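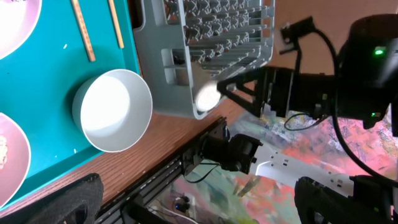
Section 3: Your first table-clearing run

Right, you've bolted the Nundik arms down and the Mustis software has found them both, so now comes the fun bit! I've set up more of these kits than I care to remember, and I still get a little thrill when the first cup leaves the tray. Set aside 30 minutes and don't rush it.

Before you start

Lay the tray flat on the table with the dish rack next to it. Both need to be within easy reach of the arms. I like a tray in a strong plain colour, as the cameras pick out pale crockery against it much more happily. Leave a few crumbs on if you like, they don't bother the software at all.

1. Switch on the arms and wait for the green light on each camera. If one stays dark, push its plug in again until it clicks (it's nearly always the plug).

2. Open Mustis, choose Tidy, then Tray to Rack. You'll be asked to draw a box round the tray and another round the rack. Be generous with the rack box – mine was too tight for weeks and I blamed the arm.

3. Start with one small cup. Press Learn and guide the gripper by hand: close it on the cup, lift, carry it over, lower it between the pegs, let go.

4. Do that 3 times, putting the cup down somewhere slightly different each time.

5. Press Run, with one hand near the stop button.

CAUTION: Keep your fingers out of the gripper while it's closing. The pads are soft but the motor behind them isn't shy.

6. Once cups go well, teach bowls, then plates. Leave chopsticks till last. They roll, they cross over each other, and you'll want the slow setting for them.

Note: code 304 means the arm has bumped the side of the rack. Lift the arm clear, press Reset and raise the Carry Height one notch. If it keeps happening, turn the rack a little and redraw its box.

Note: run the cables down the side of the arm with some slack in them. Pull them tight and they'll tug at the camera every time the wrist turns, and then you're back to step 1 (ask me how I know).

CAUTION: Don't let the power strip sit anywhere water could drip on it. Rinse things at the sink, well away from the kit.

Looking after the pads

Wipe the fingertip pads with a damp cloth after each session, and let them dry before you pack up. Whitfield, who make them, suggest a new set every 2,000 grips, and Mustis keeps the tally for you under Settings, Wear. Spares come from the Morside shop in packs of two, so order enough for both arms. Fitting them is covered in Section 5.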